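How to divide demonstrations for a fruit-placing task among operators
Community Help > Learning from Demonstration > Collection Practice
Status: open to replies

Posted by sutden_lab

Our department is preparing a set of demonstrations in which a two-finger gripper picks up one item of food and places it in a basket. The items are ordinary groceries, and the instruction given to the operator is a single sentence, such as "put the avocado in the basket." We have recorded 645 episodes since May and intend to train a first policy on them before the end of the term.

Three operators have contributed. One of them recorded nearly all of the avocado episodes, and the other two divided the remaining fruit between them. A colleague has raised the concern that the policy may learn the habits of one person for one object. The avocado operator closes the fingers slowly and low on the fruit, while the others approach quickly and correct the position afterward.

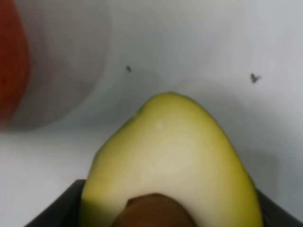
We would therefore be grateful for advice on two matters. First, should the existing episodes be kept as they are and supplemented, or should the avocado portion be recorded again by all three operators? Second, is it acceptable to keep episodes in which the operator paused for several seconds before closing the gripper? At present our rule is to keep any episode that ends with the correct item in the basket, and we have set aside 188 episodes that do not meet it.

The wrist view and the fixed view are both stored for every episode. The software in use is Prolta, with its default settings.

2 replies, sorted by date

Posted by Jakura Help Desk

The existing episodes should be kept. Discarding usable demonstrations is seldom justified, and the imbalance described can be corrected by adding to the set. We recommend the following procedure.

Assign the items by rotation, so that each operator handles every item within a single session. Change the starting positions between episodes, and move the basket as well. If the basket remains in one place throughout, the policy may learn a fixed motion and pay little attention to what the cameras show.

Record the operator's initials in the episode notes. It then becomes possible to train once with all operators and once with one operator left out, and to compare the two results. In our own collection of 1,281 episodes, this comparison was more useful than any written guideline on technique.

With regard to pauses, a short wait before the grasp does no harm. Long waits present a difficulty, as the policy is shown many nearly identical views paired with the instruction to remain still, and it may stop there during a trial. We trim any wait longer than two seconds at the start of an episode. Waits in the middle are left in place if the arm was settling, and the episode is marked for review in all other cases.

The same applies after the item has been released. The arm should withdraw to its rest position without delay, and recording should end once it is there.

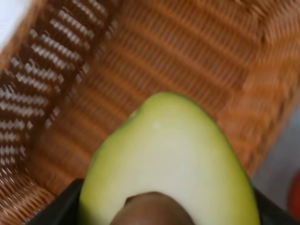
Failed Episodes and Their Storage

The 188 episodes set aside should not be deleted. Please store them in a separate folder with a brief reason for each, for example "wrong item," "dropped" or "stopped by operator." They should be excluded from ordinary imitation training. They may be of value at a later stage if the department decides to train a model that judges whether the task has been completed.

We would also advise that the wording of the instruction be reviewed. If every operator reads the same sentence, the policy will have met only that sentence. Two or three natural variations for each item are sufficient at this size of collection.

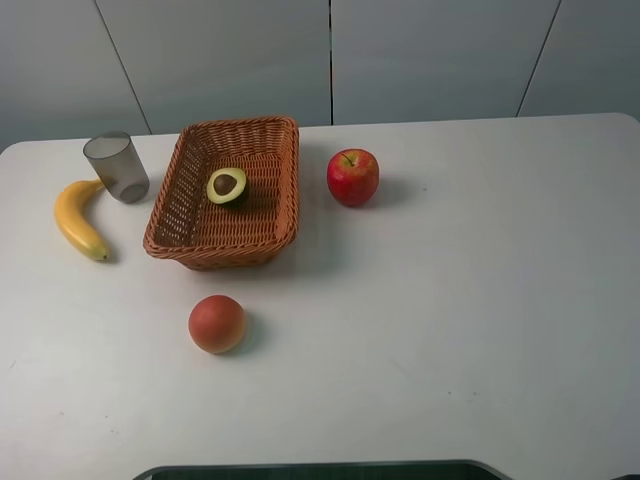
Lau: I would record it all again. We mixed old and new episodes last year and got a policy that hesitated over everything, and I do not believe the trimming would have helped. Our set was smaller, 491 episodes, so it may be different for you. Also check that both camera clocks agree before doing any of this. Ours did not, and it took most of a month to find.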